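The bus to Mirnora left at ten past six, and she had the black dress in a grocery bag on her lap. It was her mother's. The hem had come down on one side and she planned to fix it at her aunt's house before the service, if her aunt still had thread.

She had not been back in eleven years. The ticket cost 54, which was more than she remembered, and the driver took it without looking at her. Past the Pomeo warehouse the road narrowed and the fields started. In January her mother had called to say the river was up again. It was the last time they talked for longer than a minute.

Her aunt met her at the stop in rubber boots. They walked to the house and neither of them said much. The kitchen was the same, with the radio on the refrigerator and the calendar from the feed store. Her aunt put water on and took the bag from her and shook the dress out over the back of a chair.

"You're taller than she was," her aunt said.

"I can let it down."

"There's nothing left to let down. She did that already, for your cousin's wedding." 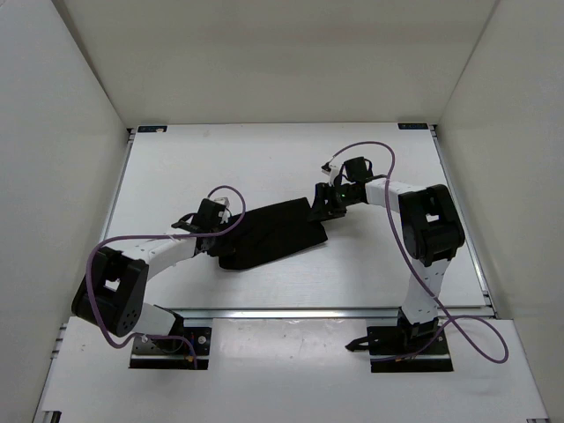 She turned the hem over and saw it was true. There was a line of old needle holes where the first fold had been, and below it her mother's stitches, small and too tight. She had always pulled the thread too hard. Half of them had snapped, and the rest would go soon.

Her aunt found thread in a cookie tin, along with 171 in old bills folded inside an envelope. The envelope said Femside on it, in her mother's writing. Femside was the laundry across the river where her mother had worked before the marriage, and it had been closed for a long time.

"Was she saving for something?"

"She was always saving for something." Her aunt pushed the envelope across the table. "Take it. It isn't mine."

She left it where it was and threaded the needle. It took three tries. Outside, a truck went by slowly and did not stop.
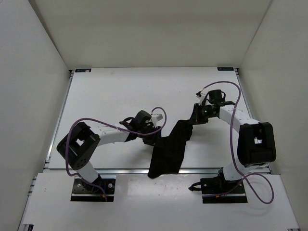
Leave the side seam alone, her aunt told her, it will hold for one afternoon. Black hides a bad stitch, and people at a funeral look at faces.

So she sewed only the hem. She made the stitches longer than her mother's and left them a little slack. When she was done she put the dress on in the back bedroom. It came to just above her knees. She sat on the bed for a while with her shoes beside her, listening to her aunt wash the two cups, and then she put the shoes on and went out.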